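Okay, the Pleleo two-hand kit thread. Several of you asked, so this will run long (sorry in advance, I'm excited).

1/ Quick recap if you missed my earlier posts. Pleleo is a pair of hand-held grippers from Jaunzems. You hold one in each hand, do a normal household job, and what you get afterward is a recording you can train a robot arm on. No arm needed in the room!

2/ Price for the pair is $2489, and that covers the marker cubes, the cables, the shoulder straps and one case. Spare finger pads are extra. I bought mine with my own money back in August and Jaunzems doesn't know I'm writing this.

3/ Setup the first time took me 28 minutes with the printed guide open on the floor. Now I'm down to 6. The calibration step is a slow wave of both hands in front of you, and the app buzzes when it's happy. Love that buzz.

4/ Bathroom tasks are what I care about most, so: 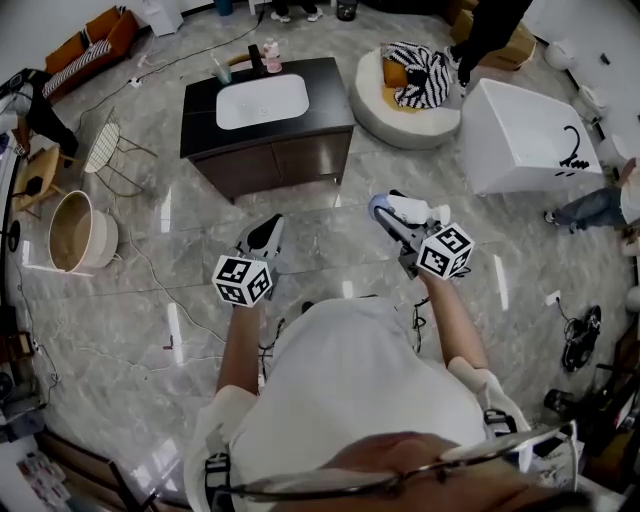
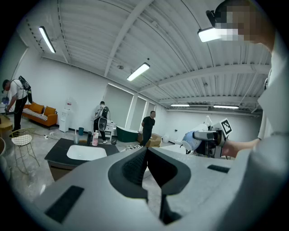
5/ Why bathrooms? Kitchens get all the attention, and I get it, there's so much to pick up. But a sink area packs a lot of awkward little jobs into one arm's reach. Take the pink pump bottle by the white basin. Press it and you need force straight down without the bottle skating away, so one gripper steadies while the other pushes. I could do that one all afternoon. A clear cup is harder, and I still squeeze too much.

6/ Tracking. The black-and-white square markers are big and easy to keep in view once you learn to hold your wrists a bit lower than feels natural. My old Bunum set lost me every time I leaned over a counter. With Pleleo I've saved 409 clips so far and the dropouts I've had were nearly all me turning my back on the work.

7/ Comfort is good, with one complaint. The weight sits forward, toward the fingers, so your forearms will know about it by lunchtime. Take breaks. I swap to folding washcloths when I get tired, which uses totally different muscles and is weirdly relaxing.

8/ Software: the Flunden plug-in reads the files straight in, left and right hands already lined up. That used to eat my evenings! Trimming is still clunky. You can't undo a cut, so copy the clip first. Ask me how I learned that.

9/ Would I buy it again? Yes, if you want two hands. If you only do single-hand stuff, like opening drawers or wiping, borrow one first and see how far it gets you.

10/ Next up I want to try toothpaste caps, the tiny screw-on kind. If anyone has a good way to stop them spinning off the counter, please reply, I'm all ears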